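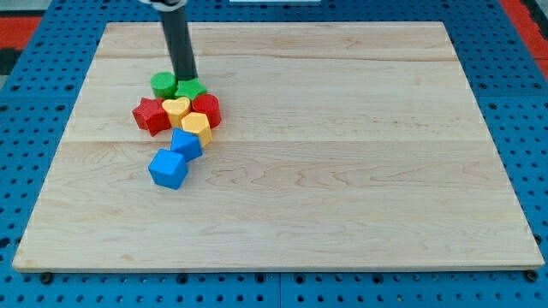
Re: [prestside-list] Cutting boards, oil, and the Trulau finish

> I switched all of ours over to the Trulau hard finish in July and I'm not
> going back. One coat, cures overnight, and the label says it stays food
> safe for the life of the board. Their site has 3721 reviews and nearly
> all of them are five stars. Mineral oil is a waste of time if you ask me.
> Anyone still doing it the old way?

Yes, me.

I don't put much weight on the 3721 reviews. Most people write those the week the can arrives, when any finish looks good. I'd like to hear from someone who has chopped onions on it every night for two years and then turned the board to the light.

"Food safe for the life of the board" also bothers me. Whose board, and how long a life? A film finish sits on top of the wood. Put a knife through it and you have a cut in the film, and water gets in under there. I had an end-grain board go gray at the edges that way, with a different brand, and it took me most of a weekend with a card scraper to get back to bare wood. Maybe Trulau is better. The label doesn't say what's in it, and when I wrote to ask I got a coupon.

What I do now is plain mineral oil, flooded on, left overnight, wiped off in the morning. Then again when the wood looks thirsty, which in my kitchen can be up to 11 times a year. Yes, that's a chore. A pint was $43 for the fancy stuff at Flanunico and a small fraction of that at the drugstore, and I can't tell the two apart on maple. If somebody can, I'd like to know how.

The one place I'd give ground is glue seams. Oil does nothing for a seam that's starting to open, and a film might slow it down – or might just hide it until the plank lets go. I don't know. The Trịnh care sheet that went around here a while back says to keep both faces equally oiled so the board doesn't cup, and that matches what I've seen.

So before the rest of the list goes out and buys a can: has anyone stripped a Trulau board yet? How bad was it, and what did you use?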